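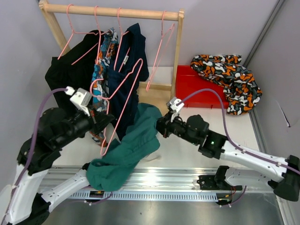
Why do clothes hangers look like that?

Open a wardrobe and you will find one of the cleverest simple objects in your home. It has no buttons, no battery and nothing to plug in. A pink hanger like the ones on this little wooden rack is just a hook with a triangle underneath, and yet it can look after a shirt for years and years!

So why a hook? Why a triangle? And how do you get your favourite top to stay on without sliding to the floor? Let's find out.

The hook

The hook is the curly part at the top. It goes up and over the rod, then curves back down, so the hanger can't drop off unless somebody lifts it. Gravity does all the work. Gravity is the pull that brings everything down towards the ground, and it keeps the hook sitting snugly on the rod.

Look closely at a hook and you'll notice that one side is open. That gap is how you get it on and off. You lift, tilt a little, and away it comes.

A hook can slide along the rod too, which is brilliant when your wardrobe is full. You push the clothes along to make a space – swish! – and in goes another hanger.

The triangle

Builders love triangles, and you can find them in bridges, roofs and cranes. If you make a square out of lolly sticks and join the corners with pins, you can squash it flat with one finger. Make a triangle in the same way and it won't budge. The three sides hold each other in place.

Hangers use the same trick. The two sloping arms take the weight of the clothes, and the bar along the bottom stops the arms from spreading apart.

The slope matters as well. Stand in front of a mirror and look at your own shoulders. They go gently downwards from your neck, don't they? The arms of a hanger do the same, so a jumper or a shirt can rest on them a bit like it rests on you.

What happens if you hang something by one corner?

All the cloth drops down from that one place and makes long diagonal folds. If it stays like that for a long time, the folds can turn into creases, and stretchy cloth may get pulled out of shape. Spread over two arms, the weight is shared out. That's why a jumper looks so sad on a peg and so smart on a hanger.

The rod

The rod is the pole that goes across the top. On our rack it is round, and round is a very good shape for the job, as a curved hook fits neatly over it.

It has to be level too. Imagine a rod that was higher at one end. Give it a nudge and the hangers might all go sliding down to the bottom like children on a playground slide!

The posts at each end have the important job of holding the rod up. They carry the weight down to the ground. On many small racks the posts lean, because feet that are spread apart are harder to tip over. Try it yourself. Stand with your feet together and ask a friend to push you very gently, then do it again with your feet wide apart. Which was steadier?

How to hang up a shirt

1. Lay the shirt flat on your bed with the front facing up.

2. Undo the top button if there is one. If the neck is small, push the hanger in from the bottom of the shirt so you don't stretch the collar.

3. Slide one arm of the hanger into one shoulder, then the other arm into the other shoulder.

4. Pull the hook up through the neck hole.

5. Hold the hanger by its hook and let the shirt drop. Are both sides level? If one shoulder has slipped, wiggle it back.

6. Pop the hook over the rod. Try to point all your hooks the same way.

Can't tell the front from the back? Look for the label. There is a small white one inside the navy blue clothes on our rack. In lots of tops the label is sewn at the back of the neck, so find that and you're nearly there.

Trousers are a bit different. Fold them in half so one leg lies on top of the other, then drape them over the bottom bar with about half hanging down on each side.

An experiment: the great sock balance

You will need a hanger, a door handle, 2 clothes pegs and a pile of socks. Ask a grown-up before you start.

Hook the hanger over the door handle and wait until it stops swinging. Peg one sock to the left end of the bottom bar. What does the hanger do? It tips, because there is more weight on that side.

Now peg a matching sock to the right end. The hanger should swing back and settle nearly level. You have made a balance, and people have been weighing things with balances for thousands of years!

Next, try one thick sock against one thin sock. Can you get the hanger level by moving the thick sock closer to the middle? Draw a picture of where each sock ended up.

Words to know

Balance: when the weight on both sides evens out.

Drape: to hang cloth loosely over something.

Garment: any piece of clothing.

Gravity: the pull that brings things down to the ground.

Rod: a long, straight, thin pole.

Written by Clotilde Lebrun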